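关于我们

首页 > 学校概况 > 关于我们

Piruria 职业进修学校是一所面向在职成年人的非营利性教育机构,开设家具修复、室内木作、布艺包覆和小型工坊经营等课程。学校实行晚间与周末授课,学员不受学历限制,年满十八周岁即可报名。

学校的前身是 Plaline 家具厂的内部学徒班。工厂停产后,几位老师傅与当地居民商议,将原有的工作台和成套手工具保留下来,继续招收学徒。学徒班最初没有固定校名,学员习惯以厂房所在的 Hunt 街相称。登记为独立教育机构时,校名定为 Piruria,沿用至今。

首任校长 Raimonds Bite 先生早年从事教堂座椅与唱诗席的修复工作,主持校务期间编订了本校第一套讲义。讲义以工序为纲,从辨识木材、清理旧漆、拆解榫接讲起,直至上胶、补缺和表面处理。现行教材虽经多次修订,章节次序仍依照当年的体例。

现任校长 Laine Kütt 女士毕业于本校布艺包覆专业,曾任教务主任。在其任内,学校增设了工坊经营课程,内容包括报价、合同、材料采购与客户沟通,供有意自行开业的学员选修。

办学宗旨

本校以传授可靠的手艺为本,要求学员在动手之前先了解物件的来历、结构与损坏原因。凡送修的旧家具,须先填写检查记录,再拟订修复方案,经任课教师签字后方可施工。修复以保留原件为先,确需更换的部分,应当选用性质相近的材料,并在记录中注明位置与做法。

教学设置

学校现有基础班、专业班和研修班。基础班为期一个学期,侧重工具使用、测量划线和安全规范;专业班为期两个学年,学员按所选方向进入相应工坊学习;研修班面向已有从业经验者,以专题形式开设,每期题目由教务处于开课前公布。

每班配备主讲教师一名、工坊指导一名。理论课在主楼二层教室进行,实操课在底层工坊进行。学员每学期须完成规定的练习件,并在学期末提交一份书面工作报告,说明所用方法、所遇困难及处理过程。报告成绩与实操成绩分别评定,两项均合格者方可升入下一阶段。

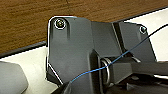
深灰色板件与圆形螺丝头,近景。

五金与紧固件的识别和选用是专业班的必修内容。旧家具上的铰链、锁具、拉手和螺丝往往经过多次更换,规格混杂,学员需要学会测量螺距、判断材质,并按编号妥善存放拆下的零件。任课教师不主张一律换新,能够继续使用的原配五金应清洁后装回原处。

图书与资料

校内资料室藏有专业书刊2,000册,另有家具图样1,000张,其中一部分为 Plaline 家具厂停产时移交的生产图。图样不外借,可在阅览时间内申请查阅和临摹。资料室亦收存历届毕业生的工作报告,供在校学员参考。

资料室接受社会捐赠。捐赠者可事先来函说明书刊名称、数量及保存状况,由资料室答复是否收存。对于已有藏本的书刊,学校在征得捐赠者同意后转赠其他图书馆。

对外服务

学校每年五月举办开放工坊。市民可携带小件家具到校咨询,由教师和专业班学员给出处理意见。开放工坊不收取咨询费用,也不当场承接修复。需要委托修复的物件,应另行预约,由教务处根据教学进度安排。

学校与 Dratness 乡土博物馆订有合作协议,协助该馆检查和养护馆藏木器。参与此项工作的学员由任课教师推荐,须修完专业班第一学年的全部课程。相关工作计入实习学时。

组织与管理

学校设理事会,理事共5人,由教师代表、毕业生代表和地方各界人士组成。理事会审议年度预算、招生计划和收费标准,校长负责日常校务。年度工作报告及财务报表经理事会通过后在校内公告栏公布,并可在办公时间向校务办公室索阅。

学费按学期缴纳,收费标准随招生简章一并公布。经济确有困难的学员可申请分期缴纳或减免,申请材料由校务办公室受理,审核结果以书面形式通知本人。工坊公用材料费已包含在学费之内,个人作品所用的木料、面料和五金由学员自备。

招生与入学

本学年共设名额100个,各班名额分配见招生简章。基础班不设入学考试;报读专业班者须持有本校基础班结业证明,或参加教务处组织的实操测试;研修班申请人应提交从业经历说明及作品照片。

新学年开学典礼定于9月7日(星期四)在主楼礼堂举行。新生请于典礼前到校务办公室办理注册手续,领取学员证和工坊守则,并确认工作台编号。首次进入工坊前,全体新生均须参加安全讲解并签署守则。

来访与联系

校务办公室设于主楼底层入口右侧,受理报名、注册、证明开具及参观预约。团体参观请提前两周来函,注明人数和希望了解的专业方向。授课期间工坊不接待临时来访,敬请谅解。

相关页面:招生简章 | 课程目录 | 工坊守则 | 资料室阅览须知 | 历年工作报告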